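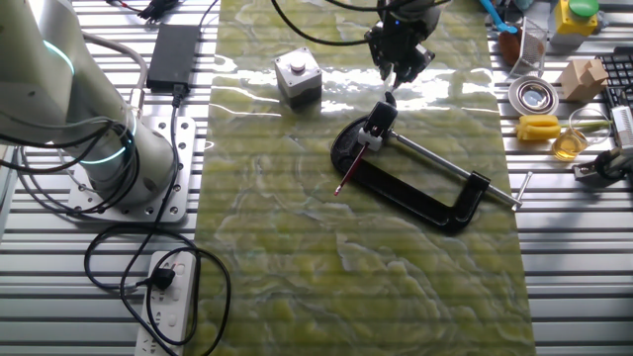

去年は後ろの列から首を伸ばして見ていたので、今年は机のすぐ横で、腕が物をつかむまでの間をゆっくり見たい、というのが Torbjørn Engebretsen さんから届いた感想でした。同じようなご要望をほかにもいただいたため、今回の公開日は見学の組み方を変えています。以下は Farkbridge ロボット実験室の公開日について、これまでに多く寄せられたご質問への回答です。

公開日はいつですか

12月の日曜日に行います。日付は受付ページの申込欄に表示されます。午前の回と午後の回の2回で、内容は同じです。前の回が延びた場合、次の回の開始が遅れることがあります。

どこで行われますか

Gilchrist 棟の243号室です。正面玄関を入って右手の階段を上がり、廊下の突き当たりまで進んでください。エレベーターは玄関の左奥にあります。日曜日は裏口が施錠されているので、駐輪場側からは入れません。受付は部屋の前の廊下に設けます。

所要時間はどれくらいですか

1回90分です。最初に短い説明があり、そのあと実演、続いて質問の時間、最後に希望する方の操作体験という順番になります。操作体験に参加しない方は、質問の時間が終わったところで退出していただいてかまいません。途中入場は、実演の区切りまで廊下でお待ちいただくことになります。

参加費はかかりますか

大人は700円です。中学生以下は無料です。当日、受付で現金にてお支払いください。カードや電子マネーには対応していません。領収書が必要な方は、お支払いの際に宛名をお知らせください。後日の発行はしておりません。

申し込みは必要ですか

必要です。受付ページから、希望する回と人数を入力してください。送信後に確認のメールが届きます。迷惑メールの振り分けに入っていることがあるので、翌日になっても見当たらない場合はそちらも確認してください。それでも届いていないときは、お手数ですがもう一度お申し込みください。重複した分はこちらで整理します。

空きがあれば当日の受付も行いますが、開始直前まで入れるかどうかはわかりません。遠方から来られる方は事前の申し込みをお願いします。

キャンセルするときはどうすればよいですか

確認メールに返信する形でお知らせください。件名は変えなくて結構です。キャンセル料はかかりません。前日の夜以降は返信を確認できないことがありますが、その場合もご連絡だけは入れておいていただけると、待っている方をご案内しやすくなります。

実演では何をするのですか

溝のあるアルミの作業台に据え付けた白いロボットアームを使い、台の上の物をつかむ、持ち上げる、別の場所に置く、という一連の作業をお見せします。手先には複数の指をもつ黒いグリッパーを付けています。

手順はおおまかに次のとおりです。まず担当者がアームを手で導きながら、物に近づく経路を教えます。次に同じ動きを低い速度で再生します。そのあと物の位置を少しずらして、どの程度までのずれなら対応できるかを試します。最後に、来場者の方に物の置き場所を決めていただいて、もう一度動かします。

毎回うまくいくわけではありません。つかみそこねた場合は担当者がその場で記録を画面に出し、どの段階でずれたのかを説明します。そのまま続けて同じ動作をやり直すこともあります。

扱う物はどんなものですか

工具や日用品など、形と材質の違うものをまぜています。たとえば写真の作業台には、Cクランプ、金網の小さなカップ、丸い金属の皿、薄い色の木のブロックなどが出ています。当日どれを使うかは担当者が決めます。午前と午後で違うこともあります。

「つかみやすい物はどれですか」という質問をよくいただきます。実験室での経験では、角がはっきりしていて表面が滑らない物は扱いやすく、透明な物や強く光る物は苦手です。金属の皿のように平たくて縁の低いものは、指を差し込む隙間が少ないので角度の調整に時間がかかります。Cクランプは形が左右で大きく違い、持つ場所によって重心がずれます。同じ物でも、向きを変えて置いただけで結果が変わることがあります。

関節の光は何を表していますか

アームの関節には光るリングが付いていて、写真では青緑色に点灯しています。当実験室での表示の決め方は、受付横の掲示に一覧を貼ってあります。色は設定で変えられるため、ほかの施設で見た機械と同じ意味とは限りません。実演中に色が変わったときは、担当者が声に出してお伝えします。

マットはなぜ敷いてあるのですか

物を置く範囲をわかりやすくするためと、台の溝に小さな部品が落ちるのを防ぐためです。写真のものは黄緑やオリーブ色、白のまじったマーブル模様ですが、敷くマットは実験の内容で替えています。つやのある面は天井の照明をよく反射します。反射が強い条件で認識がどう変わるかは、質問の時間に過去の記録を使って説明できます。興味のある方はお申し出ください。

ソフトウェアは何を使っていますか

動きの記録と再生には、実験室で作っている Zarnis というプログラムを使っています。画面には現在の姿勢、指の開き具合、直前の動作の記録が表示されます。質問の時間にはこの画面を大きなモニターに映します。

Zarnis は一般には配布していません。コードの見学だけであれば、質問の時間に一部をお見せできます。ファイルの持ち帰りはお断りしています。

操作体験では何ができますか

担当者が横につき、決められた範囲でアームを動かしていただきます。できるのは、手先を目標の上まで移動させる操作と、指の開閉です。速度は低く設定してあり、参加者が変えることはできません。

順番は受付で配る札の順です。希望者が多い回では、一人あたりの時間を短くすることがあります。ご家族でまとめて一枠にすることもできますので、札を受け取るときにお伝えください。

プログラミングの経験がなくても参加できますか

できます。説明は経験のない方に合わせています。専門的な内容を聞きたい方は、質問の時間か終了後に担当者へ声をかけてください。制御周期や通信の遅れ、較正の方法といった話題は全体説明では省いています。

子どもと一緒に参加できますか

小学生以下のお子さんは、保護者の方の同伴をお願いします。操作体験は小学生から参加できます。未就学のお子さんは見学のみです。

ベビーカーのままでも入室できますが、作業台のまわりは通路が狭くなっています。廊下に置き場所を用意しますので、混んでいる回ではそちらをお使いください。授乳やおむつ替えには同じ階の休憩室が使えます。鍵がかかっているときは受付に声をかけてください。

近くまで寄って見てもよいですか

床のテープの外側であれば、どこから見ていただいてもかまいません。今回は作業台の片側を広く空け、少人数ずつ入れ替わりながら見ていただきます。入れ替えの合図は担当者が出します。後方の方にはモニターの映像もあります。

テープの内側に入れるのは、操作体験の順番が来た方だけです。台や床にはケーブルが通っているので、足元に気をつけてください。アームが止まっているように見えるときも、台の上の物には手を伸ばさないでください。

停止の操作は誰が行うのですか

実演中は、アームを動かす担当者とは別に、停止を受け持つ担当者がつきます。操作体験のときも同じです。来場者の方が気になることに気づいた場合は、大きな声で「止めて」と言ってください。理由を確認する前にまず止めます。止めたあとの再開に少し時間がかかりますが、遠慮はいりません。

服装や持ち物に決まりはありますか

操作体験に参加する方は、袖口の広い服と長いひもの付いた服を避けてください。髪の長い方は結んでいただきます。ゴムは受付にあります。首から下げる名札やストラップは、体験の前に外してください。靴はかかとのあるものをお願いします。

大きな荷物は廊下の棚に置けますが、鍵はありません。貴重品はお持ちください。部屋の中は機材のために温度を低めにしているので、上着があると安心です。

写真や動画を撮ってもよいですか

作業台とアームの撮影は自由です。フラッシュは認識に影響するので切ってください。三脚と自撮り棒は使用できません。ほかの来場者の顔が入ったものを公開するときは、ご本人の了解を取ってください。Zarnis の画面は、担当者が撮影不可と伝えた部分を除いて撮ってかまいません。

飲食はできますか

243号室では飲食できません。ふたの閉まる容器であれば飲み物の持ち込みは可能ですが、飲むときは廊下に出てください。1階の喫茶室 Brelto は日曜日も営業していて、見学の前後に利用できます。席の予約は受け付けていないそうです。

車で行けますか

棟の南側の駐車場が使えます。入口のゲートで駐車券を取り、受付でご提示いただくと無料の処理をします。処理を忘れて出庫した場合の返金はできません。満車のときは、公共の交通機関でお越しください。車椅子を利用される方のための区画は玄関の脇に確保していますので、申込欄の備考に車で来ることを書いておいてください。

手話通訳や筆談の対応はありますか

筆談には対応しています。説明の原稿を印刷したものも用意するので、受付でお申し出ください。手話通訳は手配の都合があり、申し込みの際に備考欄へご記入いただいた方に個別にお返事します。

アームの動作音は大きくありませんが、物を落としたときに急な音が出ることがあります。音が苦手な方は後方の席をご利用ください。出入りは自由です。

機材の不調で実演ができないことはありますか

あります。その場合は記録映像を使った説明に切り替え、参加費はお返しします。途中で動かなくなったときは、復旧の作業をそのままご覧いただくことがあります。前回の午後の回ではケーブルの接触が悪く、原因を探すところから見ていただきました。時間内に直らなかった回の参加者には、次の公開日の案内を先にお送りします。

学校や団体で見学できますか

公開日の枠では、団体の申し込みは受けていません。平日の見学については別に日程を組みますので、問い合わせフォームから人数、学年、希望する時期をお知らせください。内容は公開日の実演を短くしたものになります。授業で使う資料が必要な場合は、その旨も書いてください。

自分の物を持ってきて、つかめるか試してもらえますか

時間に余裕があれば、質問の時間のあとで試します。片手で無理なく持てる大きさで、割れ物、刃物、液体の入ったもの、食品でないことが条件です。傷がつく可能性がありますので、大切なものはお持ちにならないでください。試せるかどうかは担当者がその場で判断します。去年は靴べらと毛糸玉が持ち込まれ、靴べらはつかめましたが、毛糸玉は指に糸が絡んで外すのに手間取りました。毛糸とひも類は今年から対象外にしています。

当日の資料はあとから読めますか

説明で使ったスライドは、公開日のあとに受付ページへ掲載します。実演の記録映像は掲載しません。質問の時間に答えきれなかったものは、回答をまとめてこのページに追記します。

ここにない質問はどこへ送ればよいですか

受付ページの問い合わせフォームをご利用ください。返信は平日に行っています。当日の急ぎの連絡は、確認メールに記載した番号へお願いします。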